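From: Noel Tan
To: Tarton joinery and finishes list
Subject: Re: Pale tops – grain direction and sheen

> We have a Keltden top going into the back workroom and the
> installer wants to know which way the grain should run. He also
> says anything this pale will show every mark. Does anyone have
> one in use, and would you colour it or leave it alone?
>
> Imrie workshop

We have had one in use since March and I would leave the colour alone. Ours is 19 mm thick and was finished with two coats of Zavus matte, thinned for the first coat and full strength for the second. I cut it back by hand between coats with a fine grey pad.

On direction, run the grain along the length unless the top has to meet an existing one. The straight lines are easy to match at a joint. The curved figure is not, so keep any joint well clear of it and mark the face side before trimming. Ours was trimmed by 83 mm at the plain end for that reason.
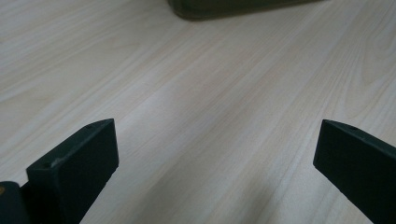

Curved figure toward the right, straight grain elsewhere.

Sheen depends mostly on where the light comes from. With a lamp set low to one side the grain lines stand out more and the surface picks up a slight shine – from overhead it looks flatter. Check your sample under the lamp you will be working with.

Marks have been minor so far. Pencil comes off with a damp cloth. I have not tested solvents and would try them on an offcut first.

I kept an offcut 474 mm long with both coats on it. If Imrie wants it for comparison, send me a mailing address off-list.

Noel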